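Hand-Held Gripper for Small Fruit
Student Project Report
2023-07-22

Background

The Vellby project set out to build a gripper that a person holds and moves by hand, so that picking motions can be recorded and later used on an arm. We worked in the shared workshop at Stillberg and did the handling trials on a table at home. The parts budget was 600 dollars and we spent almost all of it.

Construction

The body is grey metal. The side plates have openings cut in them to save weight and are held with round-headed screws. The first version weighed 666 grams, and after we opened up the plates it was 272 grams lighter. Each finger carries a blue rubber pad with ridges. We tried smooth pads in June, but they slid on anything with a glossy skin.

Handling trials

We used mixed fruit because the sizes, skins and firmness vary a lot. The fruit was piled on a white plate, so the fingers had to go in between neighbors without pushing them off. Two people could work at the same table, each with a gripper. The second type has a long slender arm and was used mostly on the dark wrinkled fruits, which are small and easy to squash.

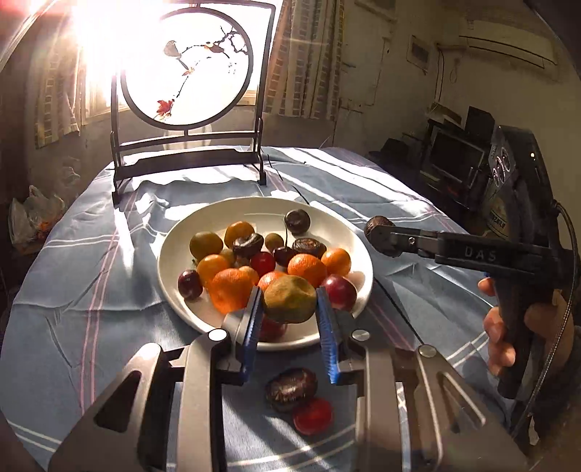
Results

Round fruit with a dull skin was the easiest to hold. The ridged pads gripped it with little force and left no marks that we could find. Glossy fruit needed a slower close. The large mandarin was close to the limit of the finger opening, and we had to come at it straight from the top.

Direct sun was a problem in the morning. Recordings made facing the window had strong glare, and 6 of them were left out of the set.

Remaining work

The pads are glued on and should be screwed on so they can be changed. The Harahap linkage has some play at the pivot, which shows up as a small twist when the fingers close. The files still have to be converted for Vastness, our playback program, before anything can be run on the arm.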